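June 2023 - cloth days

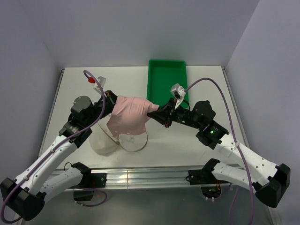
Both arms on the pink cloth, with the bowl and the green tray still on the table.

We are now at 600 good recordings for the cloth task. I say good, but I mean the ones I did not throw away. When I came to Dultura I believed that the learning would be the difficult part of my work. Now most of my hours go to the examples, and I have started to see cloth when I close my eyes.

The pink one is my favorite. It makes many small wrinkles and no two grasps look the same, so the model cannot be lazy with it. The trouble is me. After one hour of steering I always pull the left side first, and I am afraid the model will learn my habit together with the task. So I wrote a rule on paper: change the starting side after every 8 recordings. I followed it all morning and forgot it after lunch.

I also decided to leave other things on the table during the cloth recordings. In the old Karakaya set the table was always bare, and the policy trained on it became confused by one cup. I do not want to repeat this.

In the evening I watched recordings at double speed and marked the bad ones. I removed 7. In two of them I had waited too long before closing the gripper - I was thinking about something else, and one can see it.

The plan says 1,854 recordings before September. It is possible if my shoulders agree. Tomorrow I must ask for a higher chair, and rename the folders from last week, where I wrote "left" with two different spellings.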